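January
Posted by the occupant of Kedberg Lane

Folding black things on a grey table

I have reached the age where most of my clothes are black, and I can't remember agreeing to it. There was a navy phase and, before that, a brief and regrettable mustard phase, and then one morning I opened the wardrobe and it was like looking down a well. I don't mind wearing it all. What I mind is the laundry, because a basket of clean black clothes is one single object until you start pulling at it, and you can spend a good while trying to find the neck of something which is in fact trousers.

At home I fold on the bed, which everyone tells you not to do. The bed is soft and lumpy and has a duvet on it, so the clothes sink in, and anything with a square corner comes out with a sort of suggestion of one. The kitchen table is better but it's small, and it has a fruit bowl on it, and the fruit bowl has post in it. I did once try the floor. The floor had the dog's opinions all over it, in beige.

So I've become a bit of a bore about tables. The best folding surface I know is the big conference table at the place where I do my working hours, over in Dustton. It's grey, with a wood grain, and long enough that you could lay out a whole family's winter on it if the family didn't object. It's also the right height when you're sitting down, which matters more than I expected it to. All the folding advice I've read assumes you are standing up, with a straight back, in a room full of morning light. I'm a seated folder. I like my forearms on the table and I like to reach.
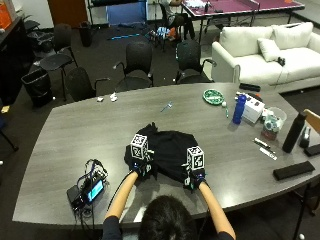
Black on grey is a good combination, too. You can see where the edges are. On my dark bedspread I was working mostly by feel, and I have folded at least one T-shirt with a sock in it that I didn't meet again until spring.

The trouble with a shared table is the sharing. You never get the whole of it. There's always a drift of things towards one end: a plate, drinks bottles, marker pens that may or may not have any ink left in them, a plastic cup. Cables too, because every table in every office grows cables, the way every kitchen grows carrier bags. You learn to fold in the clearing. I've come to think it's good for you, a bit like learning to park in a narrow street. Somebody who can get a jumper square between a water bottle and a heap of wire can do it anywhere.

And you do have to leave other people's stuff alone. I'm firm about this. I moved a mug once, in another job and another decade, by the width of my hand, and there was an email.

The ping-pong table would be the obvious answer, being large and flat and purple, but it has things on it. I have yet to work in a building with a ping-pong table where it didn't. I think they are delivered that way. The white sofa I don't even consider, for the same reasons as the bed, plus the fact that it's white and I am, as established, a person who sheds black fluff.

My method, for anyone who's still here

Find a corner first. Any corner. With black clothes this is the entire battle, and I used to skip it, and just start flapping the thing about in the hope it would fall into a shape. It doesn't. You pinch a corner, lift it, and let the rest hang or drag until you can see what it belongs to. Hem, shoulder, cuff. If you find a label you've won the lottery and may skip ahead.

Then flatten. Palms down, working out from the middle. I used to do this far too fast. It takes a few seconds longer to do properly, and saves you unfolding the whole business when a sleeve surfaces from underneath like something in a nature programme.

Sleeves go in next, straight across the back. I know about the version where you angle them down and tuck the cuffs. I've done it. It makes a nice envelope, and it also makes a hard lump in the middle of the stack, so that by the fourth jumper the pile is leaning like a drunk at a bus stop.

Then halves. Sides to the middle, bottom to top, and once more if it's thin. Thick knits I stop early. A thick knit folded too many times is just a cushion, and it will open itself slowly in the drawer overnight, when you're not there to argue with it.

I can get through a normal basket in 15 minutes when it's going well. When it's all black and nothing has a label it's a podcast and a half.

The chest of drawers

I should mention the drawers, since they're the reason any of this started. In the autumn I bought a Mao, which is the tall one, 175 cm, narrow as a grandfather clock, and described by the shop as "ideal for the compact bedroom". The drawers are ideal for the compact person. They're so narrow that a jumper folded the old way goes in only if you lean on it, and then it doesn't come out. I had two drawers jammed within the month. One of them I got open with a wooden spoon. I was late for something and I remember thinking, with the spoon in my hand, that other people probably just put their jumpers in a cupboard.

So I started folding narrower, and filing things upright so I could see them all at once. This is lovely with coloured clothes. You get a row of spines, like a bookshop. With mine you get a row of black spines, and I still have to take out each one to see what it is. I tried putting them in order of sleeve length. I tried putting the ones I like at the front, which left me with a front half in constant use and a back half I apparently keep as a museum.

What I've settled on is texture. Smooth things on the left, knits on the right, anything that clings to other things in a drawer on its own. You can do it with your eyes shut, and in January at half past six that's more or less the arrangement.

On fluff

Nobody's black is black for long. Mine goes charcoal at the elbows first and then across the front, and then gets that soft fuzzy bloom all over, and at that point you either call it charcoal and carry on or you start buying gadgets. I bought a gadget. It was an Oner, it ran on 2 batteries that weren't included, and it made the noise of a wasp in a yoghurt pot. It did take the bobbles off. It also took off a small piece of cuff, which I hadn't asked for. I've gone back to sticky tape round my fingers, as my grandmother did, and it's slow and slightly disgusting and I find it very restful.

I've also made peace with a certain amount of fuzz. A fine knit that's been worn and washed and worn has a nice look to it up close, all those faint folds, lighter where the light gets at it and nearly black where it doesn't. From further away you look like someone who owns a cat. I don't own a cat.
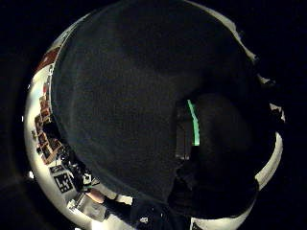

Dark knit at very close quarters, with the papers on the wall curving down the left side.

I said to myself this year I would buy something in a colour. I got as far as putting a green cardigan in an online basket, and it sat there for a week sending me reminders. Then I bought another black one, because the sleeves were longer. It's in the wash now with all the rest of them. I could not pick it out for you.

Next time I'll do fitted sheets, which I have been putting off since the start of this blog and which I currently deal with by rolling them into a ball and shutting the door. If you have a way of doing it that works for one person sitting down, the comments are open. Please don't send me the video with the two corners tucked inside each other. I've seen it. I've watched it at half speed. I got to the part where she says "and then simply" and I lost her completely.

Also, if anyone knows what to do about the third drawer down, the one that sticks, I've tried candle wax and I've tried shouting.

Contact | Copyright Kedberg Lane, all words my own | Back to top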